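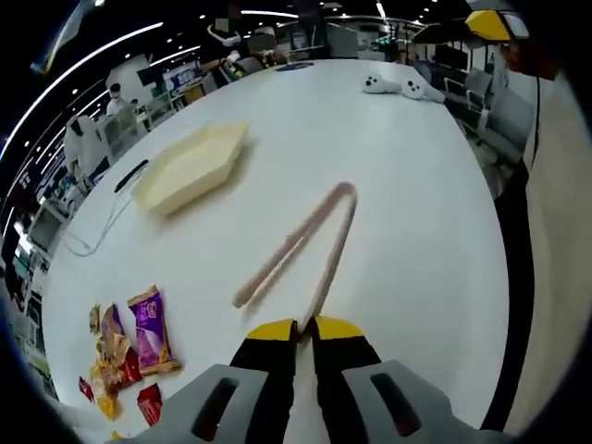
Sowa Two-Finger Gripper Kit, club edition

Price: $242 per kit
In stock, ships flat in one box
Page last updated 02/08/2022

Hi, and welcome to the page for the Sowa! I run the after-school robotics club that this kit came out of, and I still write all the product pages myself, so if something here is confusing you can blame me and send a note.

The short version: the Sowa is a two-finger gripper you hold in your hands and point at things. Students squeeze, pick up, move, put down. It logs how far the fingers are open the whole time, and later you can bolt the very same fingers onto an arm and see if the arm can do what the kid did. We built the first one for the Prirkanska tabletop challenge, where teams get a table of everyday objects and have to sort them into trays, and then other clubs kept asking to buy one (which was lovely, and also a lot of evenings with a screwdriver).

What you get

Two finger assemblies, black, already put together
Four soft pads, so one spare pair
Hand grip and trigger
Link cable, long enough to reach a laptop at the end of a table
Bag of screws, plus extras, we always lose the short ones
Printed build guide and a card of practice tasks

You need to bring your own laptop and your own objects. You don't need an arm to start. Please don't buy an arm first! Our club spent most of a season with only the handheld version and I'd do it that way again.

Building it

Plan on two club meetings. The first goes to the grip and trigger, the second to the fingers and the calibration. Younger students can do everything except pressing in the trigger spring, which takes strong thumbs and a little swearing. When it's together, close the fingers slowly and watch the pads come toward each other. If one pad arrives ahead of the other, loosen both finger screws a half turn, squeeze, and tighten again while squeezing. That fixes it nearly every time, and if it doesn't, page 5 of the guide has the longer fix.

Calibrating is three squeezes: all the way open, all the way shut, all the way open. Do it again any time you change pads.

What we practice on

Kitchen stuff, mostly. Tongs are my favorite thing to hand a new team, because they look easy and then the arms spread or the whole thing spins when you grab it too far from the hinge. Have them try the hinge end, then the middle, then one arm only, and write down which one they'd trust an arm to repeat. Snack packages are great too. They crinkle, they slide, and no two grabs come out alike. A shallow tray makes a good target (low sides are kinder to beginners), and if you want to be mean, use something thin and flat like a pen.

For the Prirkanska practice round we ask each student for 5 clean tries per object, and a clean try means you start with the fingers open and end with them open. My last group had 81 clean tries by the end of the unit and were so proud of that number that it's still on our whiteboard.

Specs

Power: from the laptop through the link cable
Fingers: two, moving together
Storage: 1,000 tries before you have to copy them off
Software: Sullisero, our free logging program, Windows and Linux
Spare parts: pads, springs and cables sold one at a time

Does it work with my arm?

The finger mount matches the Grotodura classroom arm with no adapter. For anything else, send me the bolt pattern and I'll tell you yes or no. Sometimes it's "yes, with a drill."

Can two students share one?

Sure, and I'd encourage it! One squeezes and the other names the try and calls start and stop. Swap after every object. Bigger than pairs and somebody ends up on their phone.

How long do the pads last?

Ours get replaced every season. Wipe them with a damp cloth after anything greasy, chips especially, or they go slick and you'll spend twenty minutes thinking the software is broken. Ask me how I know.

Do you have a Mac version of Sullisero?

Not yet. A student of mine started one, then graduated.

Ordering

School purchase orders are fine, just put the club name on it so I know who to email. Orders for the fall term should be in by the end of August if you want the kit for your first meeting. If you're ordering for a whole class, ask about the bulk box, which skips the individual guides and saves you a bit of money. Returns are accepted within a month, screws included please, or as many of them as you can find.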